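Gollbridge Grasp Trainer: Set-up Guide
Section 4. Loading the practice objects and running a first pick 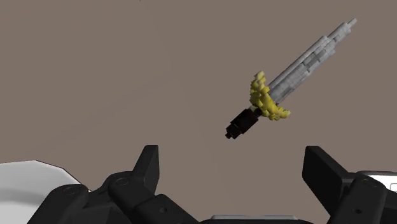
Do I need the real arm switched on for this section?
Leave it off. Everything in section 4 runs in the simulator, and the arm isn't needed until section 6.

This guide was written by Märta Kristiansen and Shuk-fan Tang at Clundby, who fit the kit for customers and did not make it. Where the maker's leaflet and our own experience disagree, we say so. The leaflet calls this stage "effortless". Set aside an afternoon.

4.1 Before you start

You will need the licence card, the object pack and a computer that meets the list in section 2. The leaflet says any recent laptop will do. We have tried three that didn't, and all of them were recent.

1. Close any other program that uses the graphics card.
2. Open the Gollbridge launcher and choose Simulator only.
3. Type in the licence code without the dashes. The box accepts the dashes and then tells you the code is wrong.
4. Wait for the status light in the corner of the window to turn green. The first start can take 12 minutes. Later ones are quicker.

CAUTION: Do not choose Mirror to arm at this point, even if the launcher suggests it. Mirror mode sends every simulated movement to the real joints as soon as power is present.

4.2 Loading an object

The pack holds 156 objects. The box calls them "true to life", a bold thing to say about a set that includes a sword made of little cubes, with a yellow guard and a black grip. Odd shapes have their uses in practice. Just don't take a good score on them as proof that the gripper will cope with your own stock.

1. Go to Objects, then Open pack.
2. Pick one object. The loader will let you tick several, but version 3 often drops all but the last.
3. Set Start position to Hover. The object will hang above the fingers and stay there until you release it.
4. Check the Size box. Objects are saved at the size their maker chose, and some are far too wide for the fingers.
5. Press Place.

Note: If the object does not show, it may have been placed behind the viewpoint. Press Home view once. Pressing it twice resets the whole workspace without asking.

4.3 Setting weight and grip

Every object in the pack arrives with the same weight. We asked Grewal, who sell the pack, whether this was a mistake. Their reply was that customers prefer it simple. Weigh the thing you really mean to pick up and type in that figure.

1. Open Properties and enter the weight in grams.
2. Choose a surface. Start with Smooth. The Default surface is so sticky that almost any grip will hold, and your results will look better than they should.
3. Set finger force to 19. This is our figure. The leaflet gives none.
4. Tick Show contact points.
5. Save under a new name. Saving under the old name overwrites the pack.

4.4 First pick

1. Turn the object until its handle, or its narrowest solid part, lies between the fingers.
2. Press Close slowly. Avoid Close, which snaps the fingers shut and can push them through thin objects.
3. Look for contact points on both fingers. One side alone is not a grip, whatever the score says.
4. Change the object from Hover to Free.
5. Lift, hold, then lower.

CAUTION: A pick marked "Success" means only that the object had not fallen when the timer stopped. Watch the pick yourself and write down what you saw.

Repeat the pick with the object turned a little each time. Hui-mei Tai, who tests for us, does not accept a setting until it has held through 12 tries in a row. The maker's own test, as printed in the leaflet, is a single try.

4.5 If something goes wrong

The object shakes between the fingers: lower the finger force in small steps. If it still shakes, tick Simple shape in Properties. Blocky models with a great many edges are the usual culprits.

The object shoots away when released: it was overlapping a finger. Put it back to Hover, raise it clear and start 4.4 again.

The score is missing: close the results panel and open it again. Betgate support say this was fixed in the October update. We still see it.

The fingers will not open: press Stop, then Reset gripper. Do not quit the launcher with the fingers closed, or it will remember them as open.

Keep your saved settings file. You will need it for section 5, Comparing results.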